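I Spent an Afternoon Watching a Robot Go Through Someone's Drawers

The open day at Drornorum starts with a badge, a cookie and a warning about the stairs. I had come to see robots. Ludmila Oravec, who runs the tour, walked us past a locked door and into a room with 8 desks and no robots at all.

They live on the screens. The company builds pretend rooms, puts a pretend two-armed robot in them, and has people steer it through small chores so that a learning system can study how it's done. The system is called Ollum. It has the appetite of a teenager.

Each run is called an example, and Ollum needs plenty. The morning crew had logged 87 by the time we showed up. The target on the whiteboard was 349, underlined twice by someone having a bad week.

Babar Kiani let me watch over his shoulder. You get the robot's own view of things, tilt and all, and after 20 minutes I had to go look at a real wall. He says you get used to it. He also had a packet of ginger candy open next to the keyboard.

The room on his screen had better taste than my apartment — bird painting, potted plant, marble floor.
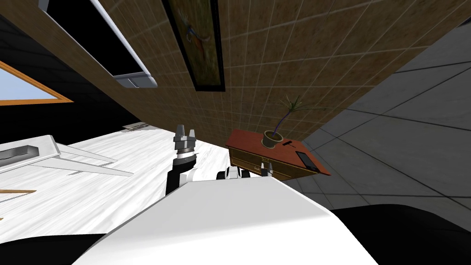
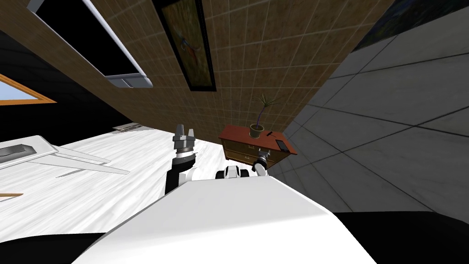 Gripper view, same room:

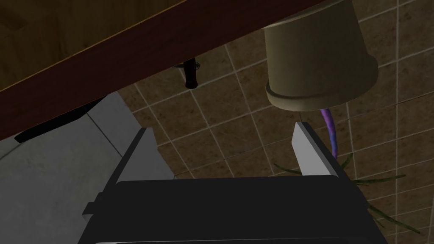

I asked Babar what happens to the bad runs. They keep them, with a tag, and Sobia Sial goes through the pile each evening deciding which mistakes are worth showing to a machine. I would like her job, or possibly her opinion of my driving.

Then came my turn at the controls. I'd rather leave my example out of this, though Ludmila assures me it was saved. The next open day is 6/7/18 and the cookies are oatmeal.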